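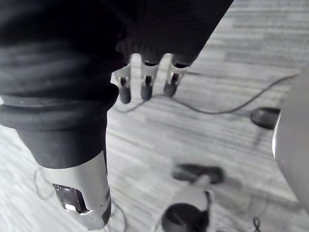 Sheehan replied first: before changing any settings, please confirm whether the fault occurs with the sleeve fitted, with the sleeve removed, or in both conditions. The two cases have different causes and should not be handled under one ticket.

Original question
Subject: Left hand drops out during standing checks

Our department at Altside operates one humanoid unit with fabric-covered limbs and three-finger hands. Since February the left hand has lost communication during the standing check. The fingers stop responding, the arm lowers to its rest position, and the controller records fault 176. The fault clears on restart and returns after 11 to 30 minutes of operation. We have reseated the wrist connector twice. 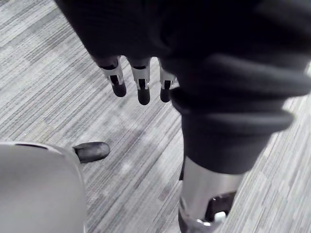
The right hand is not affected and runs on the same firmware. The fault is more frequent when the elbow is bent past 70 degrees. Operation has been suspended pending advice. Is it acceptable to continue with the left hand disabled in software?

Answer 1 (accepted)
No. Disabling the hand in software does not remove power from the wrist, and an intermittent fault in that circuit should be treated as a safety matter until the cause is known.

The relation to elbow angle suggests a damaged conductor in the arm harness. Please proceed as follows:

Support the unit on its stand and isolate the battery.
Roll the sleeve back past the elbow. Do not pull it over the wrist while the hand is attached.
Inspect the harness where it crosses the joint. Look for flattened insulation or a clip that has moved.
Test continuity on each conductor while a second person bends the elbow slowly by hand.

If any conductor opens during the test, replace the whole harness. Splices are not suitable at a moving joint. Record the result before power is restored.

Answer 2
We had this at Cloruvthorpe and it was the connector. New connector, no faults after.

Answer 3
I would add one point to Answer 1. If the sleeve was recently cleaned or replaced, check that it has not been fitted one fold too high. A tight sleeve can press the harness into the joint. The Prasivier checklist we use requires a full bend of the arm by hand after refitting, and the step is easily missed.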